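Minutes, demonstration collection meeting
May, 9:30 a.m., Pramgate building, upstairs room
Present: collection, labeling, training, and bench support. Besholm joined by phone from 9:45.

## 1. Last month's minutes

Accepted with one correction. The drawer set was listed as finished. It was finished at Pramgate only, and the Besholm half is still open.

## 2. Episode count

Collection reported 1,291 episodes on the server for the bowl task. The goal for the first training run was 1,000, so the run can go ahead. Labeling has not gone through all of them yet. The ones from the first week have no task sentence attached and can't be used until they do.

Training asked that the unlabeled episodes be moved to their own folder so the loader stops picking them up. Collection will do this today.

Besholm has its own episodes on a local drive and has not uploaded them. The upload fails on long files. Besholm will split the files by episode and try again overnight.

## 3. Bowl task

Most of the meeting went to this item. The wrist view from one of the bowl episodes was put up on the screen while we talked.
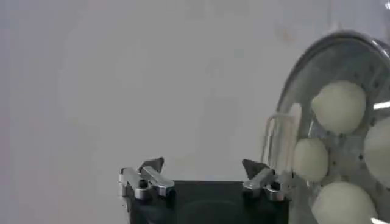

*Wrist view, bowl task. Gripper open, clear bowl with pale round balls at right.*

Training's concern is contrast. The balls are pale, the background is pale, and the bowl is see-through. In the wrist view the edge of the bowl shows up mostly as a darker gray arc, and there is a bright reflection on its right side. Training does not want to change the setup for that. Clear containers are part of what Wróbel asked for, and a policy that only works on solid colored bowls is no good to them.

Bench support offered to put a dark mat up behind the work area. Discussed and turned down for the main set. It was agreed to collect a side set of 50 episodes with the mat so training can compare. The side set gets its own tag and does not count toward the total.

There was also a question about starting positions. Too many episodes begin with the bowl on the right of the wrist view. Operators set the bowl down where it is easy to reach and then leave it there. From now on the bowl is moved before every episode, following the position sheet taped to the bench. If the sheet calls for a spot the arm can't reach, skip it and write the spot number in the log.

Labeling asked what to call the thing to be picked up. So far the task sentences use "ball," "white ball," and "egg," depending on who typed them. Decision: the word is "ball" in all task sentences. Color may be added but is not required. Old sentences with "egg" will be changed by script, and labeling will spot-check 20 of them afterward.

## 4. Failed grasps

Collection has been deleting episodes where the ball slips. Training wants these kept if the operator recovers and finishes the task. An episode where the operator gives up is still thrown out.

Labeling pointed out that this makes for more work, as recovered episodes need a second mark at the point of the slip. Agreed that the mark only has to be close. Labeling will write a half page on how to place it and send it to both sites.

Besholm asked if an operator may let a ball slip on purpose to get more of these. No. Slips are kept when they happen and are not staged.

## 5. Operator pace

Two of the newer operators are running much slower than the rest. Training looked at the speeds and is not worried about slow motion as such. The trouble is long pauses with the gripper hanging in place before a grasp. A policy trained on these tends to stop and wait in the same spot.

Collection will ask operators to plan the move before starting the recording. Pauses at the beginning and end of an episode will be trimmed by the script. Pauses in the middle stay in for now.

## 6. Equipment

The Vurkeck leader arm at station two drifts after an hour of use and has to be rezeroed. Bench support has a replacement cable on order. Until it arrives, station two rezeroes at every break and the time goes in the log.

Wrist camera focus was raised. The picture is a little soft. Bench support will check the lens at both stations, but will not touch the mount, so the camera position stays the same as in the existing episodes.

## 7. Actions

- Move unlabeled episodes to a separate folder: collection, today
- Split and upload local files: Besholm
- Side set with dark mat: collection and bench support
- Change "egg" to "ball" and spot-check: labeling
- Half page on marking slips: labeling
- Check wrist camera focus: bench support
- Start first training run once the folder is clean: training

## 8. Other business

Besholm asked for a second position sheet. Pramgate will mail a printed one, as the PDF prints at the wrong scale on their machine.

Closed at 10:40 a.m. Next meeting in June, same room.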